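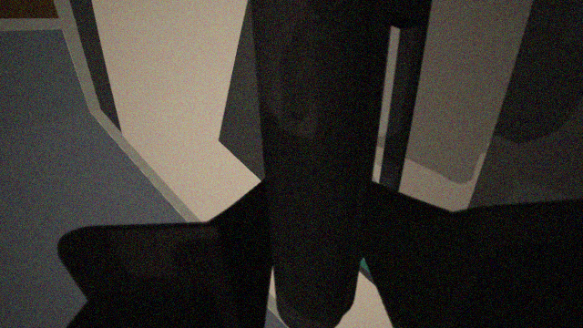 Fui ao dia aberto do laboratório Todero, em Parkthorpe, com uma pergunta só: o que sobra do método quando se tira o simulador?

A visita começou pelos números. A política Brondo foi treinada com 3,825 episódios, todos simulados, vistos pela câmara do pulso. Na avaliação usaram 573 tentativas, também simuladas. Perguntei pelas do braço físico. São 164, numa única bancada, e o cartaz não dava a taxa de sucesso em separado.

As superfícies do simulador são lisas, sem textura, com pouca luz e algum ruído. Explicaram-me que o ruído ajuda na transferência. Pode ser, mas pedi a comparação sem ele e ainda não está feita. Também ninguém soube dizer o que acontece quando os próprios dedos da garra tapam o objeto, e com a câmara naquele sítio isso não é um caso raro.

A demonstração ao vivo durou 11 minutos, com as peças sempre na mesma posição. O artigo, assinado com o grupo Thaweesak, está prometido para março. Vou lê-lo a partir dos anexos.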